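Imden, a partner of the mapping software developer Triltik, held a two-day training course on digital terrain models for municipal land survey offices. The course took place in January at the Gruber conference center and drew 60 specialists from 18 districts.

Thierry Marchal, a senior engineer at Imden, opened the program with a report on updating large-scale city plans from aerial survey data. He showed how height points are checked against older paper sheets before a surface is built. Jad Geagea of Stitik presented a method for joining map sheets drawn in different coordinate systems.

On the second day, participants worked in small groups and completed seven practical exercises, including contour generation and the calculation of earthwork volumes. All of them received certificates.
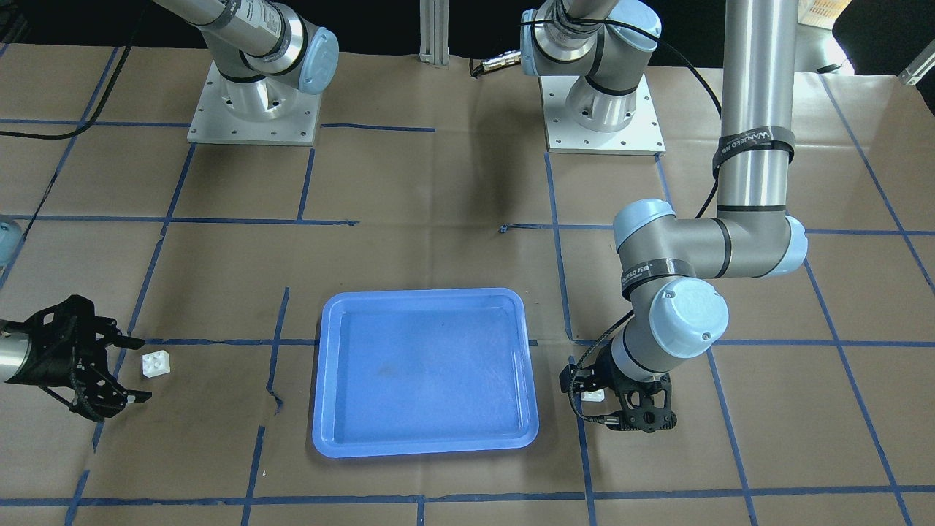

*A light blue tray on a work table covered with brown paper and dark blue tape lines.*

Course materials are available to registered users on request from the Imden training department. The next course will cover cadastral databases.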